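主题:Re: [办公杂务] 入口那个白架子,到底归谁管
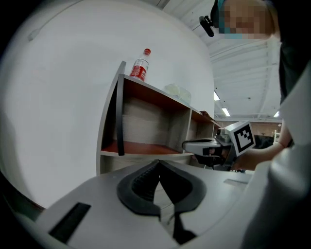

各位好:

周末之前把架子这件事说完,不然下周又是一封接一封,标题越回越长,最后谁也看不出第一封在问什么。

先引一下上次的信,免得大家往下翻:

> 发件人:行政杂务
> 各位同事,
> 入口靠墙的白色架子自即日起作为公用纸张存放处。
> 左边大格放纸,右边小格放什么待定,欢迎提议。
> 架子顶上请保持整洁,不要放个人物品。
> 另:Norico 的报价已收到,60 个收纳盒,含隔板,
> 是否采购请各位本周内回复。
> 谢谢配合。

逐条回。

> 入口靠墙的白色架子自即日起作为公用纸张存放处。

同意。它本来就是。米色那种纸一直摞在左边的大格里,从我来的第一天就在那里,如今得到了正式任命,我替它高兴。

只有一个请求:拿纸的时候从上面拿。有人习惯从中间抽,抽完上半摞就歪到一边,下一个人伸手进去摸到的全是角。这种纸偏软,折过角以后喂进打印机必卡,卡了又没人认,最后是坐得离打印机最近的人去掀盖子。坐得最近的人是我。

> 左边大格放纸,右边小格放什么待定,欢迎提议。

目前收到的提议有:胶带、剪刀、快递单、备用拖鞋、充电线、茶叶、"先空着"。我投"先空着"。小格就那么大,放胶带可以,放胶带加剪刀也可以,再加充电线就会变成我们上一个抽屉,那个抽屉现在已经拉不开了,里面据说还有一把它自己的钥匙。

如果大家坚持要放东西,我建议只放一类,并且在格子边上贴张条写清楚。字请写大一点,上回 Vendis 送来的标签小得像药品说明书,贴上去等于没贴。

> 架子顶上请保持整洁,不要放个人物品。

这一条我要多说两句。

架子顶上有一瓶水,透明瓶子,红盖子,红白相间的标签。旁边是一个揉成一团的白色塑料袋,半透明的那种。这两样东西我不打算追查,也请大家不要在群里做笔迹鉴定。我想讨论的是制度问题:凡是高度到人胸口、表面平整、又在必经之路上的家具,顶上一定会长出水瓶和塑料袋。我们以前那张条桌是这样,窗台是这样,灭火器箱要不是顶太窄,也会是这样。发一封"请保持整洁"的邮件,效果我心里有数,上次发完的第二天,窗台上多了一盆绿萝。

所以我提三个办法,大家挑:

一、顶上放一个浅托盘,水瓶只准站在托盘里,托盘满了就不许再放。每到周五下班,托盘里剩下的一律清掉,没开过的水归值日的人喝。

二、架子侧面粘一个挂钩,塑料袋都挂到钩子上。揉成团的请先展开再挂。我知道展开一个塑料袋要花掉人生中的好几秒,请克服。

三、什么都不做,承认现状,以后别再发这种邮件。

我个人倾向第一个。第三个最省事,而且跟我们一贯的管理水平相称,但总要装一装。

> 另:Norico 的报价已收到,60 个收纳盒,含隔板,
> 是否采购请各位本周内回复。

我反对,理由如下。

60 个盒子,摆在哪里?架子就这么一个,纸还占着最大的格子。真买回来,头一件事是再买一个架子装盒子,然后给新架子也发一封归属邮件。总价 1,342 元,不算贵,可是这笔钱里有一半是隔板,而隔板我们去年买过,Hattar 的,还在原包装里,就靠在储物间门后面,每次开门都要跟它打个招呼。

我的建议是先买 6 个。4 个给耗材,2 个机动。用满一个月,要是真不够,再去找 Norico 谈也不迟。他们的业务员非常有耐心,已经耐心地打过好几通电话了。

顺便问一句,五月份从 Covow 订的那批板材边条有没有下落?架子里面那层红棕色的木纹面,靠里的板沿有点起皮,我拿透明胶压了一下,压得不好看,边条到了我来换。要是已经到了,而且被谁当成直尺用了,也请说一声,我不生气,我只是需要知道它现在多长。

还有一件小事。有人私下来问,架子能不能挪到对面去。我去看过了,现在这面墙是弯的,架子背后本来就贴不严,挪到对面倒是能贴严,可是对面正好挡着插座。先别动了。非挪不可的话,请把纸先搬出来再抬,上次抬条桌的时候,没人想到要先清抽屉。

请大家回信时只回这三件:托盘还是挂钩,小格放什么,盒子买几个。回复请写在引文下面,别写在上面,也别只回一个"收到"。上一封信的"收到"我攒了一屏,至今不知道各位收到以后打算怎么办。

值日表我重新排好了,贴在储物间门上,Hattar 那包隔板的正上方,很好找。

架子那边离得最近的人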